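8/27/18

First day of the fall term at Flesodley, and I have already been in the Fitzgerald basement long enough to miss dinner. My resolution over the summer was to keep a proper work diary instead of writing things on my arm, so I am writing this while the vending machine hums at me.

Morning

Class met at nine. It is officially the second half of Robotics 101, the half you only take if the first half failed to scare you off. The instructor handed back our summer proposals. Mine came back with one comment, "Fine, but can it pick anything up?" I thought that was a low blow for nine in the morning.

The assignment for the term is the Butovholm challenge, which runs in October. It's all in simulation until the last round. You get a virtual bathroom, a virtual arm, and a list of things to tidy. The team with the most things tidied and the fewest things launched through the wall wins. I named our controller Suvel back in June, when I was tired and it sounded Scandinavian. Now it's on the sign-up form and I have to say it out loud in front of people.

We get 200 scored attempts for the whole term. Last spring's class burned through theirs in a week, so the instructor gave a short speech about pacing ourselves. Everybody nodded. I went straight downstairs and used one.

Early afternoon

The first job is the green thing. It has a ribbed, woven sort of texture, and in the task list it is called "soft item A," so half the team calls it a towel and the other half calls it the hay bale. From a bad angle it looks like a crate somebody wrapped in a beach mat. I don't care what it is. I want it between the fingers.

The approach went better than I had any right to expect. The white finger with the zigzag teeth came up just under the bottom corner of it, close enough that I sat up straight and put down my sandwich. The other finger was way over to the right, with a gap between the two that you could park a bus in, pointing at plain gray nothing. So I had one finger interested in the job and one finger looking at the end of the universe.
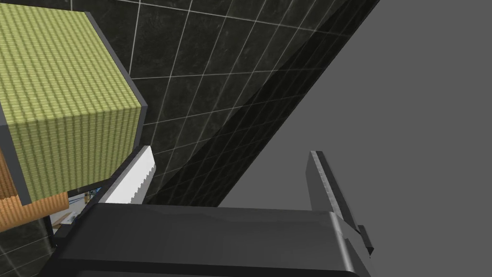 What I changed

The lateral offset, first. I had the hand centering itself on the edge of the green thing when it should go for the middle. One sign flipped in one line, out of the 2000 lines I wrote over the summer and told everyone I had tested.

Then the wrist angle. I took off 6 degrees, didn't like it, put them back, took them off again. My notes at this point just say "6???" and then a drawing of a duck.

I also turned on the slower arm speed, as the handout told us to do before anything else. I found the handout under my laptop.

A word on the tiles. Whoever built this room made every tile black and marbled with thin pale grout, and it is by far the fanciest bathroom I have ever spent a day in. It also has a hard edge, and past the edge there is only flat gray. I keep drifting toward it. My teammate says the gray is peaceful. My teammate is doing the report and hasn't had to steer.

Late afternoon

Ran it again with the new numbers. I'll put down what I got and not what I hoped for.

The white side of the hand was lit up so bright it nearly glowed, and the tips leaned toward each other very nicely, like two people about to share a secret. Between them: gray. The green thing was up in the top left corner of the view, against the tiles, minding its own business. There was also a pale see-through wedge lying over part of the tiles, and I spent longer on that than I should have. I asked the lab assistant if it was a shadow. The lab assistant said "could be" and went back to eating noodles. I've written it down as a question for Wednesday.

For the record, I want it noted that the hand looked very good holding air. If Butovholm gave points for posture we could all go home. 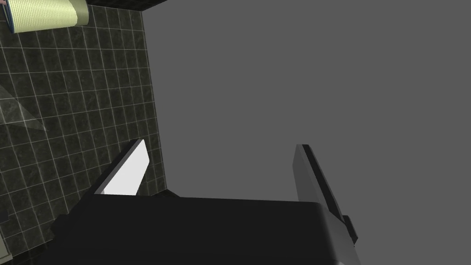 Tomorrow, supposedly

Check which corner the offset is measured from. I've been assuming center, and I have been assuming a lot.

Ask about the wedge.

Stop using scored attempts for things I could try in practice mode. (Found out at five that there is a practice mode. It's a checkbox. It's a big one.)

Get the report person to sit in my chair for an hour.

Find out if it's too late to change the name on the sign-up form.

The vending machine took my last dollar and the little coil turned and the pretzels stayed where they were. I watched them hang there for a while. I know how that programmer feels. Going home.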